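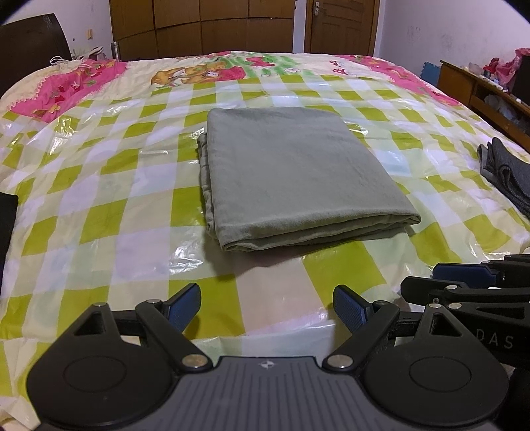

Sage green, folded, on the bed.

1/ February thread. I know most people are sick of winter by now and want spring clothes in the shops. I'm not there yet. This is what I've been wearing, eating and doing while it's still cold.

2/ Boots first. I've had the Vitar lace-ups since the end of autumn and worn them nearly every day. They were stiff at the heel for the first couple of weeks and I had plasters on both feet. Fine now. Go up half a size if you wear thick socks.

3/ I paid 95 for them in the sale. Full price is too much in my opinion, the soles are good but the laces are poor and I've already replaced mine.

4/ Coat is the same navy wool one as last year and the year before. New buttons, that's all. The old ones were coming loose and I'd lost the second from the top.

5/ I went up to Wutalar for two nights at the start of the month. It's a small place, one main street, a bakery and a church, and the road goes up to 1286 metres at the pass. There was snow on both sides but the road was clear.

6/ Take the morning bus if you can. The afternoon one gets in after dark and the walk from the stop to most of the guest houses is uphill with hardly any street lights.

7/ What I packed: the boots, two jumpers (grey and rust), one pair of cord trousers, thermal leggings, a long skirt, scarf, gloves. I didn't wear the skirt. I never wear the skirt.

8/ Best thing I ate there was a baked apple with walnuts and sour cream from the bakery. They only make them until they run out. I went at ten and got one, went at half past eleven the next day and they were gone.

9/ On the way back I stopped at the covered market in Çınar. Winter produce is better than people think. Leeks, celeriac, blood oranges, big bunches of dill, three sorts of cabbage. Also a stall that only does dried peppers.

10/ Bought a string of the mild dried peppers and a bag of red lentils and have had the same soup most of this week. Someone asked for it so I'll put it here.

11/ Soup: one onion and two carrots, chopped small, cooked slowly in olive oil. Add two dried peppers with the seeds out, a spoon of tomato paste, a teaspoon of cumin. Then 200 g red lentils and enough stock to cover well. Simmer until it all falls apart.

12/ Lemon at the end, more than you'd expect. I don't blend it. It keeps for three days in the fridge and thickens a lot so you'll need to let it down with water.

13/ Going back to clothes for a minute. The rust jumper is from Soreden, wool and a bit of alpaca. It sheds. I've worn it over a white shirt once and won't again. Very warm though, and the sleeves are long enough, which I can't say for most.

14/ If you wash one, cold water by hand and then leave it flat on a towel. Mine took roughly 48 hours to dry in the spare room with the heating low. Don't hang it, the shoulders go.

15/ Colours I keep picking at the moment: rust, navy, dark green, oatmeal. I tried a lilac scarf in a shop and put it back. Maybe in April.

16/ Other things from this month. Started walking before breakfast, only as far as the river and back. It's light by half past seven now and there are snowdrops along the wall by the allotments. Hands get cold even with gloves on.

17/ Also switched from coffee to tea after lunch and I'm sleeping better. Black tea with a slice of orange in it is good if you haven't tried it.

18/ Someone messaged to ask whether Wutalar is worth it without skis. Yes. I don't ski. There's a marked path through the woods behind the church that takes an hour and a half, and the boots coped with it.

19/ Next thread will be the celeriac bake, once I've got the timings right. The last one was still hard in the middle.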